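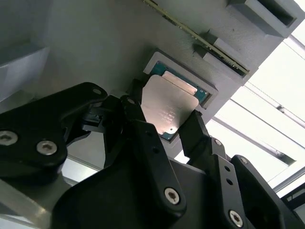
Processor held at the socket.

October, 7:15 in the morning. Resumed the move of the parts notes out of the old word processor format and into plain text. Clasis is the editor for now. I have it open in two windows, one for the converted files and one for the originals exported as unformatted text, and a terminal underneath both.

State at the start of the day: the export finished overnight with no errors in the log. The log only records whether a file was written. It does not record whether the contents are right, so the first hour went to spot checks. I opened a file from each subfolder and compared it with the original. Headings came across as bare lines. Tables came across as tab-separated rows, except where a cell had a line break inside it, in which case the row is split in two and the second half has lost its leading tabs. Numbered lists lost their numbers in every file I checked. The numbers were generated by the word processor and never existed as characters in the document, so the exporter had nothing to write out.

Encoding was the larger problem. Most of the files are UTF-8. The Karagiannis folder is not. Those were saved years ago on a different machine and are in the old Windows single-byte encoding, and Clasis guesses wrong when it opens them. Curly quotes show up as a replacement character and so do the dashes. If the file is then saved, the replacement characters are written to disk and the original bytes are gone. I did this to two files before I noticed the encoding label in the status bar. Both restored from last night's Plargate backup, a few seconds each.

After that I turned off automatic detection for the whole folder. The setting goes in the folder's own settings file and takes one line. Then I ran the conversion from the terminal, writing to a new directory and leaving the source alone. Compared character counts before and after. They match for every file in the Karagiannis set. Byte counts do not match and should not, as the quotes and dashes take more bytes in UTF-8.

10:40. Line endings. The files are mixed, and six of them are mixed within the same file, where I pasted sections from email. Clasis displays one value for the file and hides the difference. The search box will find a carriage return with the regular expression option switched on, but it reports matches against its own normalized copy in memory, so the result is always either all lines or none. I did not find this in the manual. The terminal tool gives the true answer. Normalized everything to the single line feed and set the editor default to match.

Wrapped at 80 columns next. This was a mistake for the tables. The wrap command treats a tab-separated row as prose and folds it at the last space before the limit, and anything with a long part description ended up on two lines with no marker to show where it had been joined. Undid it. Repeated it with the table blocks excluded, by selecting only lines with no tab character in them. The selection works, but the wrap command then acts on each selected line as a separate paragraph, so short lines that ought to be merged stay short. I can live with that. Prose in these notes is mostly one or two sentences per entry.

Considered not hard-wrapping at all and letting the editor soft-wrap on screen. The argument for it is that a later edit to one word does not reflow a whole paragraph and fill the comparison view with changes. The argument against is that I read these files over a remote terminal from the Grutimthorpe office, and the pager there handles long lines badly. Left them hard-wrapped. 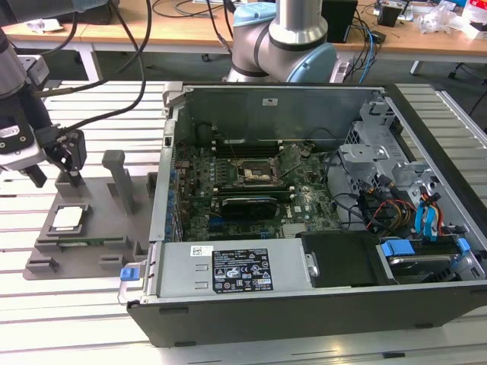
Dell tower on its side, socket empty, memory slots above it.

1:20 in the afternoon. Extensions. I had 15 installed in Clasis, most of them left over from trying things out in the first month. Startup felt slow, and the built-in startup report lists the load time for each one. The spelling checker took the longest by a wide margin. Second was a color theme pack, which I had assumed was only a set of values. It registers a background process that checks for new themes. Removed it and copied the values for the one theme I use into the user settings.

Disabled the rest and turned them back on one at a time, restarting in between. Kept these:

Spelling checker, restricted to prose files
Column ruler
Table alignment
Trailing space highlighter
Remote file access
Line sort

The line sort is a special case. The editor has its own sort command, but that one sorts uppercase before lowercase, so part numbers entered as "a" and "A" end up far apart. The extension has a case-insensitive option and also a natural number option, which puts 9 before 10. I checked the natural option on the connector list and it handles a number in the middle of a string correctly. It does not handle a leading minus sign. There are a few temperature ratings with a minus sign, and I sorted those by hand.

The table alignment extension has a bug, or at least a behavior I do not want. It pads with spaces to line up the columns and then deletes the tabs. The result looks correct and can no longer be split on tabs by the import script. There is an option called "preserve delimiters" that is off by default. With it on, the tabs stay and the padding goes in front of them, and the import script trims the padding. Verified with the connector list and with the longest table in the fasteners file.

3:05. Snippets. Set up a single snippet for a new entry: name, part number, location, date checked, remark. The cursor stops at each field in order with the tab key. This conflicts with typing a real tab inside a table. While a snippet is active the tab key moves to the next field and no tab character is inserted, and the snippet stays active until the last field is reached or escape is pressed. I lost some time to this, thinking the keyboard was dropping keys. Moved field advance to a different key combination.

Search across the folder is fast enough. The first search after opening takes noticeably longer than the second, presumably while the index is read. The export directory was being searched as well, so every hit came back twice. Added it to the exclusion list. The exclusion pattern must be written relative to the folder and with a forward slash, including on Windows. A backslash is accepted without any complaint and matches nothing.
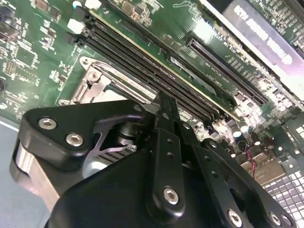

Does an editor setting made for one folder override the setting made for the whole user account?
The folder setting wins for as long as that folder is the one open in the window. Opening a single file from the same folder, without opening the folder itself, uses the account setting.

Wrote that down because it caught me again at 4:30. I opened one of the old Karagiannis originals directly from the file manager to check a quotation mark, automatic detection was on again, and the status bar showed the wrong encoding. Closed it without saving. Marked the whole source directory read-only, which I should have done before the export.

5:10. Backup. Plargate runs against the home directory and skips anything listed in its ignore file. I had an old rule in there that skipped every directory named "export", from a time when that was scratch output. The converted notes were sitting in a directory with that name and so were in no backup at all. Renamed the directory and left the rule in place. Ran the job manually and listed the contents of the new snapshot to confirm that the files are there. Restored one into a temporary directory and compared it with the working copy. No differences.

Not done:

List numbers. These have to be put back from the originals. I could script it if the exporter kept the list style name, but it drops that too.

Split table rows. A search for lines with fewer tabs than the line before gives a usable list of candidates, with some false hits at the end of each table.

Import script. It still expects the old file names with spaces in them. The new names use hyphens. Change the script and leave the names as they are.

Editor version on the Grutimthorpe machine is older than the one here and ignores "preserve delimiters". Do not run the alignment command over there until it has been updated.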